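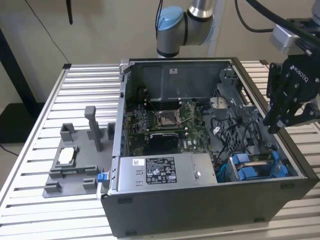 Figure 1. Desktop tower on its side, open.

Section 2. Preparing a desktop computer for Kokkonen Backup

Any desktop computer with a wired network port can run the Kokkonen Backup station. It does not need a monitor once set-up is finished. Allow 400 GB of free space for the first office folder set, and more if you keep scanned drawings or photographs.

Before you start

Copy anything you want to keep off the computer. Installing the station erases the drive you choose in step 6, including any hidden recovery area.

CAUTION: Shut the computer down and unplug the power cord before opening the case. Touch bare metal on the chassis before handling a drive.

Fitting the backup drive

1. Lay the tower on its side and take off the side panel. Keep the screws together in a cup or envelope.
2. Find a free drive bay. Slide the drive in with its connectors facing the cables and fasten it on both sides.
3. Connect the data cable and the power cable. Both plugs are keyed and go in one way only. Do not force them.
4. Refit the side panel and stand the tower upright. 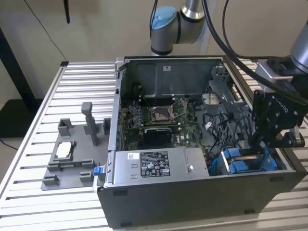
Figure 2. Side panel removed, interior seen from above.

Note: If your drive came without screws, use the short ones from the original drive. Long screws can damage the drive body.

Installing the station

5. Plug in the installer stick, connect a monitor and keyboard, and turn the computer on. If the old system starts instead, open the boot menu and pick the stick by name.
6. Select the drive to use. Check the size shown against the label on the drive – the installer does not ask a second time.
7. Enter a station name. Letters and numbers only, up to 27 characters.
8. Write down the pairing code when it appears. You will need it at every computer you want backed up.
9. Remove the stick and restart.

The first backup

10. On each office computer, open the Kokkonen app and choose Add Station. Type the pairing code.
11. Tick the folders to include. Leave out the Downloads folder unless you have a reason to keep it.
12. Press Start. The first run copies everything and is best left overnight. Later runs copy only files that have changed.

If the app shows error 526, the station and the computer are set to different times. Correct the clock on the computer and press Retry.

CAUTION: Do not switch the station off at the wall during a run. Use Pause in the app and wait for the green mark.

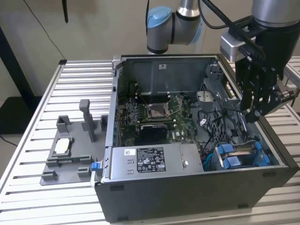

Hilberg – Nov 24, 2024

Changes in this edition: step 7 now gives the name limit, and the advice on error 526 has been moved here from Section 5. Offices at Godville and Postness still on the older station software should follow the previous edition until their update in February. Settings saved under the old version carry over, except for the backup schedule, which must be entered again under Station > Times.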